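April 10, 2021

Saturday, and I went in anyway! 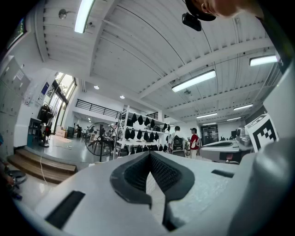
The shop from the gripper's point of view, lockers on the left, big fan in the middle.

I've been going back through the day's recordings with a bowl of noodles on my knees and I can't stop grinning. We got to 453 good examples this week. I had told Edith Castaño we'd be lucky to get half that, and she wrote my guess on the whiteboard so she could circle it today in green marker. Fair enough.

The hand-held gripper is so much nicer to work with than the old joystick setup at Irton. You just pick it up and do the thing, and the camera on it takes in whatever the hand would be looking at. My wrist was sore by eleven and I didn't care. After lunch I switched to my left hand for a while and the recordings from then are a bit wobbly, but Nusrat Awan wants some wobble in there (she says the learner gets spoiled if every reach is perfect). So I get to be clumsy for science. I'll take it.

What I love is how much of the room gets into the view when you tip the thing back. Ceiling lights, the railing up on the mezzanine, the shelving with all the black stuff hanging in tiers, people going about their business. I used to think of all that as clutter. Nusrat thinks it's gold, because the model we call Dradalero fell apart in September when we moved it to a room with different lights, and she's been itching to feed it messier surroundings ever since. We argued about it over coffee and I think she won. I still want a small clean set on the side to compare against, 12 tasks, nothing fancy.

Bad patch mid-afternoon: 2 batches saved under the same name, and I was sure I'd wiped out an hour of bag pickups. Edith found them in the Godlow folder, where I had apparently put them myself. Must fix the naming before Monday. Also must ask Sánchez about the spare battery, I keep forgetting.

The target is 4000 before we train again, and a month ago that number made me want to lie down on the floor. Now I keep doing sums on the backs of envelopes. If Edith takes mornings and I take the rest, it's doable, and she seems keen, though she wants music on and her taste is terrible.

Noodles gone cold. One more folder to check and then bed, I mean it this time.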